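Review: Prillik Guest Reservation and Register System
Small Accommodation Edition

Reviewed by Rónán Doherty for the Agyeman Guesthouse Association
15/07/1999

The Association is regularly asked by members whether a computer-based booking system is worth the outlay for a property with a handful of rooms. The Prillik system was assessed over one full season at the Furnurness guesthouse, a five-room property near Pilport with a shared dining room, a separate garden cottage and a steady trade in walkers and weekend visitors. The property had until then relied on a bound diary and a wall planner.

What is supplied

The package contains a set of discs, a printed manual, a supply of registration cards and a laminated sheet of keyboard shortcuts intended for the front desk. The manual is clearly written, although the chapter on deposits appears before the chapter on setting up rooms and will need to be read out of order. The licence covers one computer. Owners who wish to keep a second machine in a private residence must purchase a further licence at the full price.

Setting up

Entering the rooms, tariffs and seasonal dates took one evening. The program allows separate rates for weekdays, weekends and public holidays, and a reduced rate for children sharing with their parents. It does not allow a minimum stay to be set for one room only. At Furnurness the cottage is let for no fewer than two nights in summer, and staff had to remember this for themselves when taking telephone calls.

Past guests may be entered by hand. The guest file holds up to 3,000 names, a limit that few members will reach. Each record has space for an address, a telephone number, dietary needs and a short note. The note field is too brief. A guest's request for a ground-floor room, feather-free pillows and an early breakfast could not be recorded in full. 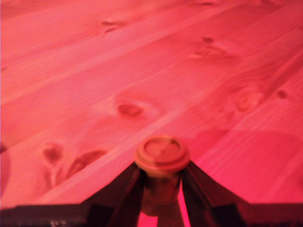
Timber grain and knots in warm light.

Daily use

The main screen shows two weeks of bookings, with rooms listed down the side and dates across the top. Confirmed bookings are shown in solid blocks and provisional bookings in outline. Staff found this familiar after the wall planner and needed little instruction. Moving a booking from one room to another is simple. Extending a stay is less so, as the program treats the extra nights as a new booking and prints a second account unless the two are joined before departure.

During the trial 231 bookings were entered. No record was lost, and no room was let twice. On one occasion the computer failed on a busy Easter afternoon and arrivals were handled from the printed list produced that morning. Members are strongly advised to print this list every day and to keep it at the desk.

Confirmation letters are produced from a standard form. The wording can be changed, but the layout cannot, and the property's name is always set in the same heavy lettering. Santino Bravo, the proprietor at Furnurness, considered the letters too stiff for a small house and went back to writing his own. The accounts given to guests at departure were clear, and several guests asked for a second copy for their employers.

Reports

The program offers 17 reports, of which four were used with any frequency: arrivals, departures, deposits held and monthly occupancy. The occupancy report is of real value. It showed that the smallest room stood vacant through most of December while the cottage had turned away several enquiries, and the tariff for both has been revised for the coming year. The report on guest origins relies on postal codes and is of little use where visitors come from overseas.

Support

Telephone support is available during office hours only. Calls were answered promptly and with courtesy. Most difficulties in this trade arise in the evening, however, when guests are arriving, and the Association has written to the supplier asking that the hours be extended.

Cost

The purchase price is just under $1,000, with the first year of support included. For a property of three rooms or fewer this is difficult to justify, and a well-kept diary will serve as well. For properties of five rooms or more, or those with units let on different terms, the saving in office time is noticeable by the end of the first season.

Assessment

The Prillik system is dependable and easily learned - qualities that matter more to most members than a long list of features. Its handling of extended stays and minimum stays should be improved in the next release. It is recommended, with those reservations, for medium-sized guesthouses and for inns with a regular returning clientele.

Members wishing to see the program in use may arrange a visit to Furnurness through the Association's office outside the summer months.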